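Renting the Somberg two-arm kit for small electrical boxes – worth it?

Naheed Khattak
Posted in Shop Floor Help, October

Hi all! I assemble small gray junction boxes in a two-person shop and my wrists are done with lids and screws. Skevitz is offering the Somberg two-arm kit on a 7-week rental, setup included, and I'm tempted. My runs are 1,000 boxes at most, and the parts change a little every time. Has anyone used it for close-up work like this? I'm mostly worried about the fingers and how much bench it eats. Also, their sales guy keeps saying "Ultum software" like I should know what that is.

2 replies

Xiomara Oyelaran

We've had the Somberg kit for two rental periods now, so I can help with some of this. Ultum is just the program you teach the moves in. You get a login with the rental and it's fine once you stop fighting the menus.

The fingers are the part I'd look at hardest. The standard ones are dark, fairly narrow, with long slots in the faces, and they bolt up to a flat gray plate. Get yourself the right screwdriver for those plate screws before you start (I went through three wrong ones, don't ask).
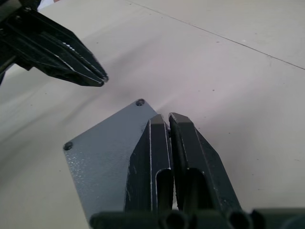
Can you swap the fingers yourself, or does Skevitz have to come out?
You can swap them yourself, and it takes me 18 minutes with coffee in hand. Skevitz only needs to visit if you change the whole gripper.

OK, the rest of what I'd tell a friend, in the order it bit me:

1. Lids. One arm stays by the open box and the other carries the lid over. Teach the box position first and leave the lid for afterward. I did it backwards and had to redo the whole afternoon. Ask for the grip pads too – bare fingers slid on our plastic, and a textured pad on each inner face sorted that out. 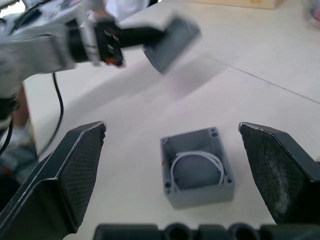
2. Screws. An arm can hold an ordinary handheld electric screwdriver upright, bit straight down, so you don't have to buy their special driver (they will try!). Do check that the handle sits the same way in the fingers every morning. If it leans, your bit lands next to the screw and you get to practice your vocabulary. Small stuff like terminal blocks can lie flat on the table nearby, just keep it out from under the elbows.

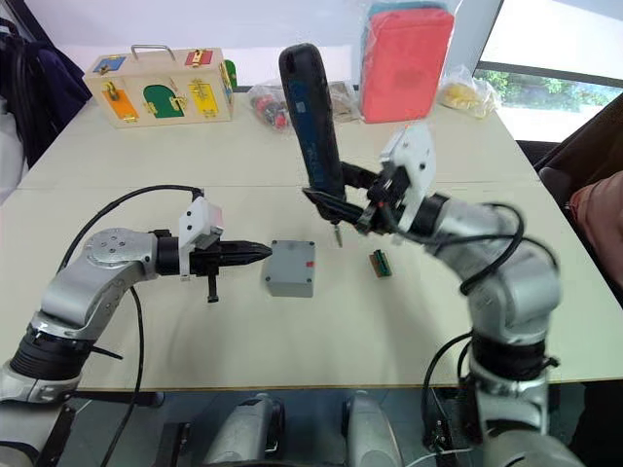
3. Bench space. Both arms come in from the near side and meet over the middle, so you want more depth than you'd think. Two tables pushed together work, but keep the box on one side of the seam. We shove everything else to the back, toys and plastic bags included. Leave slack in the cables, they loop up over the arms and they do swing.
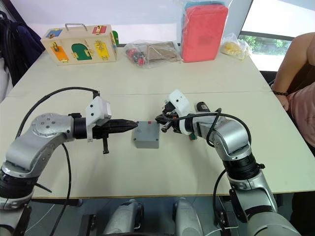

4. Money. I won't post our rate, but ask for the setup day to be split in two. We learned way more on the second visit, after we'd had time to mess things up by ourselves. For runs your size with changing parts I'd say rent, see how your wrists feel, and don't sign for longer. Teaching a new box costs me most of a morning.

Happy to answer more, I'm usually on here after 7 p.m.

haddadin_fan_18

go with the Haddadin single arm. cheaper, less to break. never tried the Somberg one but two arms seems like a lot for a box

Naheed Khattak

Thank you Xiomara, that's super useful, especially the pads! I'm going to ask them about splitting the setup day. How does one arm hold the box and bring the lid, though? I'd probably need a clamp, and I already have too many clamps.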